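Ticket: Shot clock and score stop on the hall display after time-out
Product: Wulludeo Live, with Kineck table console
Opened by: Wiebke Tiedemann, BC Grernik
Handled by: Arne Schwerdtfeger, Wulludeo support
Status: Solved, one point moved to a new ticket
March 2023

Wiebke Tiedemann wrote:

Good morning,

I am responsible for the scorer's table at the home games of our women's first team in the Ehlers hall. We have used Wulludeo for the display above the court and for the live score on our website since November. Until the last two home games everything worked well.

The problem is the following. When a coach takes a time-out, the game clock stops correctly and the time-out clock counts down from 50 seconds, as we have set it. When it reaches zero, the horn sounds, but the display does not go back to the game view. The score stays as it was before the time-out. On the Kineck console I see the right score and I can continue to work, so the game itself is not wrong, only what the spectators see. In the last game this happened three times. We had 900 people in the hall and at 55 all in the third quarter they did not know who was leading. The referee came to the table to ask.

I have already tried these things:
Console switched off and on at half-time. It helped until the next time-out.
Other network cable between console and display computer. No change.
Display computer on the mobile hotspot and not on the hall network. No change.

The log file from the display computer is attached.

Arne Schwerdtfeger wrote:

Hello Wiebke,

Thank you for the clear report. In the log I can see that the display receives the command "time-out end", but then it waits for a confirmation from the console which never comes. Normally it should wait 2000 milliseconds and then change to the game view by itself. In your file this value is empty.

Can you please tell me if somebody has changed the game profile lately? Also I need to know which version is written in the lower line of the console menu.

Wiebke Tiedemann wrote:

Yes, I made a new profile for the play-offs, as a copy from the old one. I changed only the team names, the shirt colours and the length of the time-out. I will look for the version this evening, when the hall is open.

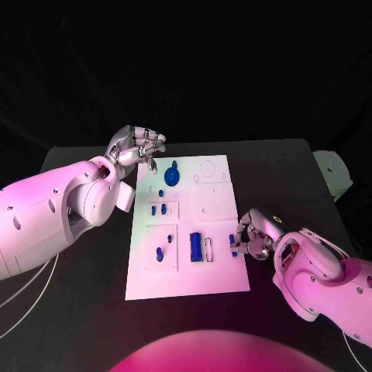
Now I was in the hall and the console shows version 4.2, the display computer 4.3. I tested with the old profile and made five time-outs one after the other, without any problem. With the new profile it stopped already at the first one. I also noticed a second thing with the new profile: the away team has red shirts, but on the display their name and their fouls are in a strong pink-magenta, the same kind of pink as the light on the white casings of the two robot arms in the picture. In the old profile this red is a real red. It is not urgent for me, but the guests were not happy.

Arne Schwerdtfeger wrote:

Then we have the reason. Version 4.3 saves the waiting time in another field, and when a profile is copied on a 4.2 console, this field is lost. Please do the following before the next game:

1. Update the console to 4.3 (Menu, System, Update). Leave it connected to power.
2. Delete the play-off profile on both devices.
3. Make a new profile from "Empty", please do not copy.
4. Under Display, Return to game, write 2000.
5. Start a test game and take one time-out for each team.

The pink colour has another cause. I have opened a separate ticket for it with our display people.

Wiebke Tiedemann wrote:

Done, all five steps. For step 4 I first did not find the menu, it is called "Back to game" in our version – maybe you can correct this in the help pages. In the test game the display came back every time. Yesterday we had the first play-off game, with seven time-outs, two of them in the last minute, and the score was right until the end. We lost by four, but for this I will not write a ticket.

Please close.

Arne Schwerdtfeger wrote:

Good to hear that the display is working. The name of the menu is corrected in the help pages now. I close this ticket, the colour stays open under its own number and you will receive a message when there is a new version.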